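# Basin wiping: how much cloth variation before the policy stops memorising the crumple?

**c_ifans** – April 2024

We are collecting teleoperated episodes of a humanoid wiping out a bathroom basin, right hand only, cloth already in the sink at the start.

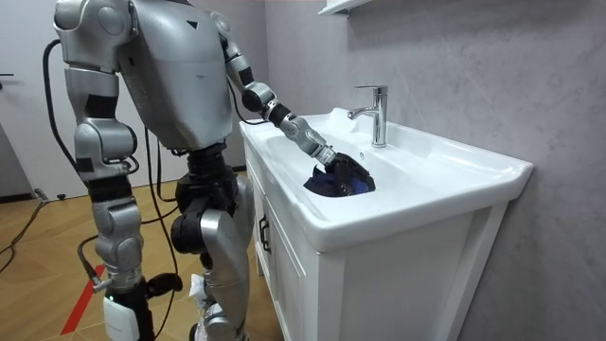 Current count is 724 episodes, of which I would keep 400. The rest have a bad grasp, a dropped cloth, or an operator who stopped halfway through to think. The policy trained on the 400 does well when the cloth starts in a bunch near the bottom of the basin. Start it flat, or draped over the rim, and the hand goes to where the bunch would have been and closes on ceramic.

My plan was to record another 200 with the start state randomised. Before I book operator time, has anyone measured whether that is enough, or whether I should be throwing out part of the old set to balance it?

Carys

---

**nevden_tom**

Don't throw any of it out. Weight the sampling. We had the same split on a dishcloth task on the Nevden arm and upweighting the minority starts did most of the work.

What is your start state protocol? "Randomised" by an operator means four shapes, in my experience. They drop it the way that makes the next grasp easy.

---

**alodhi**

Disagree with Tom on keeping everything. If the 400 all begin from much the same bunch, the first second of each episode is close to a duplicate, and weighting does not remove that. I would cut the approach phase from half of them and keep the wiping strokes, which presumably do vary.

Also: are you labelling phases? If the episodes are one undivided lump you can't do this without going back through the video.

– Anju Lodhi

---

**c_ifans**

Phases are labelled in Stitora: approach, grasp, stroke, release. Stroke boundaries are a bit loose. Two labellers differ by up to 4 frames on where a stroke ends, and I have been treating that as acceptable.

Start protocol so far is "drop it in". I accept the criticism.

---

**nevden_tom**

Cutting the approach gives you episodes that begin with the hand already in the basin. Unless you are careful with the history window, the policy sees starts it can never reach at run time. I have made this mistake and it cost most of January.

---

**alodhi**

Only if you feed them in as whole episodes. Sample windows, mask the ones that cross the cut, done. It is a loader change.

---

**pelletier_user9**

Side question. Is the hip fixed during collection? We use the Pelletier mount and found that small shifts in torso position between sessions were giving us more variety than anything done to the cloth. Unfortunately it was variety we hadn't logged.

---

**c_ifans**

Not fixed. Stance is reset by eye at the start of each session and joint angles are logged throughout, but the base position relative to the vanity isn't. I can recover it from the fixed camera for most sessions, using the corner of the sink top.

---

**pelletier_user9**

Worth doing before you collect more. Plot success against base offset. If it falls away to one side, the cloth may be only part of your trouble.

---

**grout_line**

Has anyone asked about cloth colour? Dark cloth in a white basin is the easiest segmentation problem there is. I'd expect a white or pale grey flannel to break it regardless of shape. A dark hand on a dark cloth is the opposite problem: the fingertips are hard to pick out once it has closed.

---

**c_ifans**

One cloth for the whole set, dark blue. I have tried a white one on the trained policy and it failed on the approach in every trial. I had put that down as a separate problem for later.

---

**alodhi**

It's the same problem. Appearance and shape both need to vary in the new batch or you will end up tying one to the other. Don't do new shapes with the old cloth and then new cloths with the old shape. Cross them.

---

**nevden_tom**

Agree with Anju on that one. Use a printed list so the operator doesn't choose. Ours comes out of Skasik as a plain sheet: cloth, start shape, position in basin, tap arm left or right.

---

**c_ifans**

The tap lever hadn't occurred to me. Added.

Revised plan:

1. Recover base offsets for the existing 400 and plot against success.
2. Change the loader to sample windows, with masking at the cuts – Anju's version first, then plain weighting as the comparison.
3. Record the 200 from a fixed list, cloth and start shape crossed.
4. Hold back one cloth entirely for testing.

I'll post the offset plot when step 1 is finished.

---

**grout_line**

Hold back a start shape as well.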